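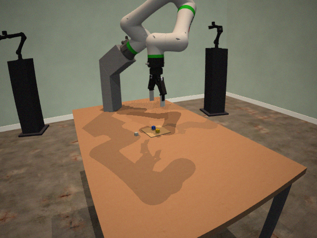

Why does the Belby gripper stop closing after a long run?
Firmware fault on early units - the finger drive loses its home position at about 2,000 cycles and the jaws stay open. Arm keeps moving as normal, so watch for missed picks.

Belby parallel gripper, 60 mm stroke. Sold by Bandach.
Units shipped before November: update to rev 4 before use. Power off the arm first, keep hands out of the jaws untill homing is done.
Still faulting? Stop using it, email Katsuhiko Hamada at Bandach service.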